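Household Studies, Module 2: Rooms and What Ends Up in Them
Handout for session 13: The room nobody planned
Prepared by Elfriede Nolte, 31 May 2025

Read before the session. Those who only skim should skim the part on floors, where the marks are.

1. The mixed room

Every building has one. It was drawn by the architect as something dignified, such as a studio or a store, and within a year it holds the things that had to go somewhere. In the Plumholm survey, which you met in April, we called it "the mixed room", after a long meeting in which worse names were put forward. The survey covered 131 buildings. I visited a good many of them and came home with dust on my knees.

A mixed room is not the same as a messy one. Mess moves about. The contents of a mixed room have settled, and people have learned to walk round them. A step that was put down by the wall for an afternoon becomes the place where the step lives, and before long somebody is sitting on it to eat a sandwich. 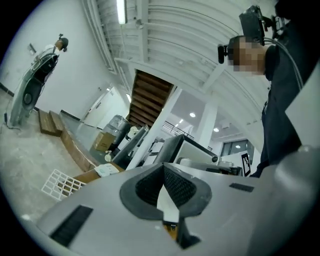

Seidel's old rule was that you read such a room from the ground up. Start with the floor, then whatever stands on it, then the walls, and leave the people until last, as they will only tell you it is usually tidier than this.

2. Floors

Bare concrete is the student's friend. It shows scuffs and keeps dust in patches, so you can work out where people walk and where they have given up sweeping. Carpet tells you very little and smells.

When you make your floor plan, mark the following:
Hard edges: skirting, door, thresholds.
Low things: steps, planks, platforms. Shins find these first.
Cables, with both ends if you can find both ends.
Cardboard boxes. Write "box". Do not write what you believe is in it.

That last point cost several of you marks in the previous exercise. One plan had "box (kettle?)" on it, and the question mark did not save it.

3. Doors and the things in front of them

A door with a box in front of it is still a door, and goes on the plan as one. Note the box separately. Students like to draw the door as blocked, but plenty of people step over a box twice a day for years and would be hurt to hear it called an obstacle.

Drinking water drifts towards doors as well. In the Uria building the bottles stood by the exit on every floor. I asked why and was told they had always been there. The building was four years old.

4. Appliances out of place

A white appliance looks sensible in a kitchen and faintly lost anywhere else. Our method is to get close. From across a room they are all white boxes, and the student notebook fills up with "white box" - I have a drawer of these notebooks. Close to, there is usually something to go on: a rim, a handle, a label, a barcode that was never peeled off. 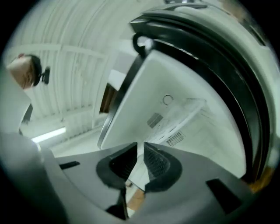 Fig. 2. White appliance panel with dark rim, label and barcode, at close range.

Record the markings before deciding what the thing is. If you cannot tell, "appliance, white" is a full and respectable entry. The Soritier catalogue runs to 1,670 entries and a fair number of them say exactly that. Guessing "washing machine" and being wrong is a poor way to spend a morning, particularly if the owner is standing behind you.

Labels deserve a line of their own in your notes. Give the colour, the shape and where it sits on the panel. Copy any wording only if you can read it without squinting.

5. For next time

Choose a mixed room you are allowed into. Draw the floor plan in pencil, one side of A4, and bring a list of everything standing on the floor. Do not tidy first. I can always tell, and so can the dust.

Plans on squared paper will be accepted. Plans on the back of this handout will not.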